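What Does a Community Organizer Do?

Last updated May 10, 2019

Have you ever looked at something in your neighborhood and thought, "Hey, that's not fair!"? Maybe the park near your cousin's house has swings and a splash pad, and the park near yours has one bench and a lot of mud. Maybe your bus comes so late that you miss the start of school. You noticed something, and you felt it right in your stomach. Great! Noticing is where community organizing begins.

A community organizer is a person who helps neighbors get together and fix a problem that bothers all of them. Some organizers get paid for it, and it's their regular job, the way other people are dentists or bakers. Lots of others do it in the evenings after work. Some are still in school!

So do they fix everything themselves?

Nope! An organizer doesn't march in and say, "Step aside, I know what you need." Think about it. If somebody who had never been on your street decided to change it, they might put the crosswalk in the wrong place, or paint over the mural everyone loves. The people who live there know the street best. They know which corner floods and which dog barks at bikes. An organizer's most important tool is a pair of ears.

How a crosswalk came to Larnham

Let's look at how it works with a true story from a town called Larnham. There's a busy road there, Tutstead Avenue, with apartments on one side and the library on the other. Kids wanted to get to the library, and the cars went by very fast. The nearest crosswalk was so far away that most families just stayed home.

Deolinda Pacheco lived in the apartments. She started knocking on doors, and she asked everyone the same question: "What would make it easier to live here?" She wrote down every answer (even the boy who asked for a roller coaster). Again and again, people talked about the road.

Next she invited everybody to a meeting in the laundry room. Only 10 people came to the first one, and two of them had come to do laundry! But they stayed, and they told their friends, and the next meeting was so full that people sat on top of the dryers.

The neighbors made a plan together. One group stood by the road with notebooks and counted cars. In 20 minutes they counted 300 of them! Another group wrote letters in English, Spanish and Portuguese so that every family could read them. The kids drew maps of the walk they wanted to take. In March they all went to a town council meeting, and a fourth grader got up and read her letter out loud. Imagine how brave that was!

The council said yes, and 90 days later there were fresh white stripes on Tutstead Avenue and a button you push to make the light change. Push it if you ever visit. It makes a wonderful loud chirp.

Some words to know

Petition: a letter asking for a change, signed by lots of people who agree.

Council: the group of people chosen to make decisions for a town.

Ally: someone who may not have your problem but helps you with it anyway.

Fair: this one is tricky! Fair doesn't always mean everyone gets the same thing. A ramp at the library door helps a person in a wheelchair get in, just like the stairs help a person who climbs them. Everybody gets to the books.

Try it yourself

You can practice organizing right now, at school or on your block. Grab some paper and something to write with.
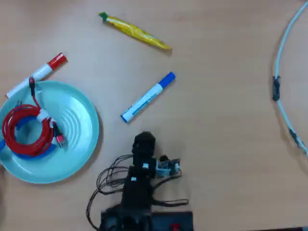 A marker, a plate and something in a yellow wrapper.

Ask five people what they would like to change about the place you share. Let them finish talking before you say anything (this is harder than it sounds!). Write down what they tell you in their own words. Then look over your list. Did two people say the same thing? Introduce them to each other! Now you have the start of a group.

Pick something small to work on first. You could ask for a longer lunch line bell, a buddy bench, or a shelf where kids can trade books. Find out who gets to decide. Is it the principal? The building manager? Your teacher? Ask that person for a time to talk, and bring your friends along.

What if the answer is no? Ask why, say thank you, and go back to your group. The neighbors in Larnham got a no the first time they asked for their crosswalk, and they used it to write better letters.

Talk about it with a grown-up: Who helped make your neighborhood the way it is today? Is there a person on your street everyone goes to when something is wrong? Go say hi and ask them how they got started!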